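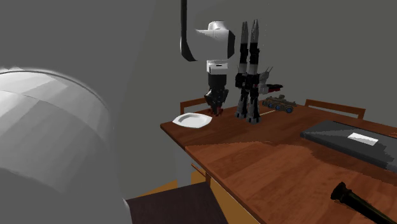

A reviewer of the workshop version remarked that a gripper comparison done entirely in simulation is a comparison of two meshes and a friction coefficient, and asked what we thought we had learned. It is a fair remark and we have arranged this section around it.

Figure 3. The dining-table layout in the simulator, with the black gripper above the plate. The action figure, the toy vehicle and the laptop were left in place for every trial reported in Section 4.2.

4.2 Comparing the two grippers

Both grippers were mounted on the same simulated arm and driven by the same controller, Zolo, with its gains left exactly as the Lunescombe group supplied them. We did try to improve the gains. The results of that week are not reported. The first gripper, Berchtold, closes on a narrow cluster of fingertips; the second, Hidolis, has two broad flat pads and a much simpler collision model, and for this reason it was the favourite of everyone who had to wait for the simulator to finish.

Each gripper was given 500 attempts at lifting the plate by its rim. The plate is shallow and its rim is slightly uneven, so the height at which the fingers meet it depends on the angle of approach. The starting pose of the arm was varied between attempts and the objects were not. A lift was scored as good if the plate left the table and stayed level enough to hold a pea, a criterion we adopted early as a joke and then found we could not better. No pea was simulated.

Berchtold passed on 89 per cent of attempts. Hidolis did worse, and did worse in an interesting way: its pads slid under the rim quite happily and then pushed the plate along the table in front of them, like a waiter with a grudge. Lowering the approach speed helped a little. Raising the friction helped a great deal, which brings us back to the reviewer.

The action figure stands right beside the plate and is tall enough to matter. Its shoulder spikes reach almost to the arm's white housing, and Zolo's planner treats them with great respect. In 12 of the Berchtold attempts the planner gave up looking for a path and stayed where it was. We scored these as failures, although a case could be made for good judgement.

We therefore claim only the following. With the controller fixed and the clutter fixed, narrow fingertips lifted this plate more often than flat pads did, and the order of the two did not change at any friction value we tried. The size of the gap did change, and we would not quote it to anyone buying a gripper. Trials on a real table are planned for October, for which we have so far acquired the plate.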